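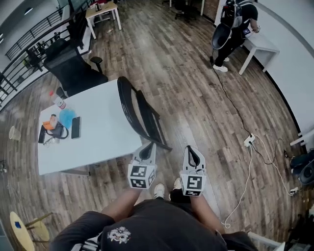

How much stuff can I leave on the Flivis table?
As much as you like at one end, provided you can still get at the rest of it and the total stays under 30 pounds.

Section 7: Living with your table

The Flivis is a plain white rectangle, and flat surfaces attract belongings. Glasses, phones, a bottle, a bag: they arrive singly and settle in as a group. The steps below won't stop this, but they will keep it to one end.

1. Pick the end farthest from where you sit. This is now the pile end.

2. Stand bottles upright with the cap screwed on tight. A bottle lying on its side will roll as soon as you look away.

3. Fold glasses and put them down with the lenses facing up. Keep them out from under the bag.

4. Tuck bag straps in. A loop hanging over the side will sooner or later meet a chair arm.

5. Lay phones flat, at least a hand's width from the edge.

6. Throw out used tissues. If you can't tell whether it's a tissue or a cleaning cloth, throw it out anyway – we sell cloths (part 138, pack of 40).

Note: Chairs may be pushed up to any side. The Zamcombe and Cordeiro chairs both fit, though the Cordeiro has the taller back and will bump the tabletop if you shove it in with your foot. Lionel Heywood in our workshop has asked us to mention the foot.

CAUTION: Do not sit on the table. Do not let anyone else sit on it while you read them this caution.

CAUTION: If you set the table at an angle to the wall, walk around the corners slowly for the first week. They are at hip height on more people than you would think.

For wiping down and stain removal, see Section 8. For the matching Omex side table, use the same steps with a smaller pile.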